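Fast hello with Markos Stergiou, who runs the sticker table at Enimari

Caught him between sessions, one hand on his coffee. Kids start at 3. "So talk fast," he says.

The sticker afternoons began last July. Nemero, the cafe downstairs, had the space then. Moved up here for the light. He's strict about one thing, the sheets go out before anybody sits. "If they have to wait for paper you've lost them. Five minutes and its chaos."

And the dark table? His choice, he fought for it. "White paper on a white table, a four year old can't find the edge. They stick half of it on the furniture." Sheets along the far side, yellow thing with the cartoon on it nearer the middle. He gets asked about that one alot. "Everybody wants to pick it up. Fine, pick it up."

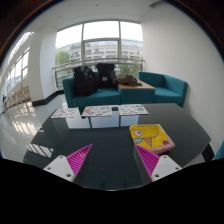
What comes next

More paper, mainly. He ordered 2,000 sheets from Kaneko in the spring and is down to 1,157. Wants a second table too. "Same color. Don't let them talk me into beige."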